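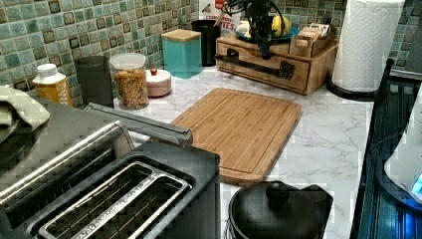
Purkell

Since April I am trying to keep my kitchen counter in better order, and some readers asked how it goes. My rule is simple: what we use for breakfast stays out, and everything else must find a place in a cabinet.

The toaster stays near the front, where I can reach it with sleepy hands. The cereal rings moved to a clear glass jar with a white lid, and this was the best change of all. The children see the level in the jar and they tell me before it is finished – in the past I learned it only from an empty box.

For small things I recommend a bamboo box with a drawer. The top of it is useful too. I keep the fruit there on a teal plate, and next to it the packets in a little wooden tray. In this way they take no extra space on the counter.

The teal canister with the bamboo lid goes well with the small tiles on the wall. I did not plan this, but I am glad about it every morning.

One question I could not answer yet: where do you keep your dish towel? Mine always ends up on top of the nearest appliance. Please write to the Lepik newsletter before June 30, 2026, and I will share your ideas in the next issue.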